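4/17/20

Rullport stream samples, second batch. Filtered the set from the covered reach below Mavach this morning and put the pads in the oven at 90. Turbidity is up at the culvert mouth and close to the December values everywhere else. Bottle 17 had a loose cap, so I left it out of the averages and marked it in the sheet.

Conductivity meter drifted again between the Tse outfall and the footbridge. Recalibrated with the fresh standard and reran both – the second readings are the ones to use. 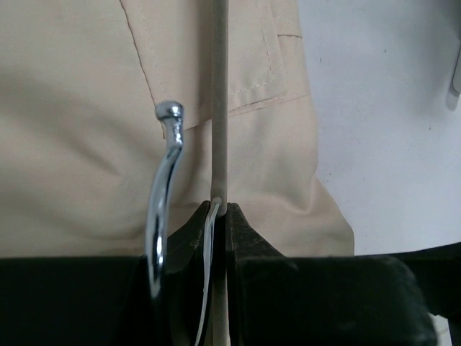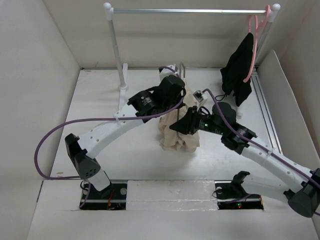 Still no dissolved oxygen for the upper Kernia site. The probe membrane needs changing and we have one left in the drawer. Order more.

Sediment cores: 3 of the 4 are split and logged. Black layer in all three, thicker toward the old sewer junction. The last one is in the cold room, top end up, please don't move it.

To do Monday: weigh filters, finish the core, check the outfall map against the city drawings. The drawings show a side pipe we never found on foot – worth another look at low flow.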